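Ninelberg Opens Textile Take-Back Program to Household Fleece

Aug 18, 2026

Ninelberg, the textile recovery company, has extended its take-back program to household fleece. The extension covers blankets, throws, jackets and lining offcuts made of polyester fleece. Cotton, wool and down items remain on the existing schedule and are not affected.

Material will be received at seven drop-off sites run by Erkum, which has handled collection for the program since its launch. Bagged items are weighed at the site and moved to the Pelupessy sorting hall, where they are separated by fiber type before shredding. Rated capacity of the fleece line is 3,000 kilograms per week.

"Fleece has been the most requested category since we began taking cotton," said Vija Grigaitė, program manager at Ninelberg. "The delay was on the processing side. The old shredder feed was set up for woven cloth and could not take a high-pile knit at a useful rate."

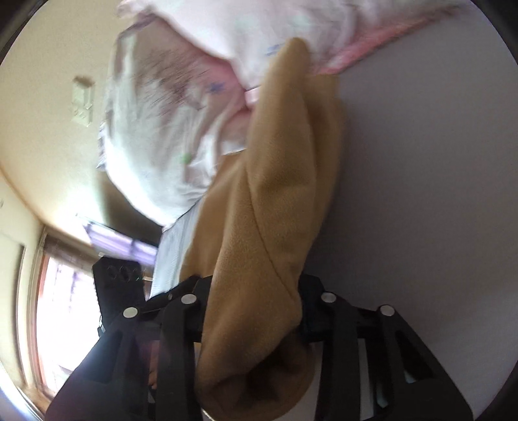 Fleece differs from woven cloth in ways that affect sorting and storage. It is a knit with a raised surface, it holds air, and it takes up more space per kilogram than most other household textiles. Plain shades are preferred for the first phase. Tan fleece of the kind shown here bunches up readily when gripped, and items should be laid flat and folded before bagging so that the bags can be stacked. Printed fleece will be accepted but stored separately until a color sorting step is added in January.

Zippers, snaps and drawstrings may be left in place. Items with foam backing, rubber coating or heating wires are excluded – these will be returned to the sender or sent to disposal.

Recovered fiber will go to Folunar, which makes padding and acoustic board. Under the supply agreement, each lot is tested for fiber length, moisture and non-polyester content. Lots with more than nine percent non-polyester content will be sent back for a second sort.

"We need a steady input more than a large one," said Dorin Jitaru, head of materials at Folunar. "A lot that varies from bag to bag means resetting the line."

Households do not need to register. Businesses that wish to deliver cutting waste should contact Rodica Filip at Ninelberg to arrange a delivery slot. Press inquiries should be directed to Viorica Vlad in the Ninelberg communications office.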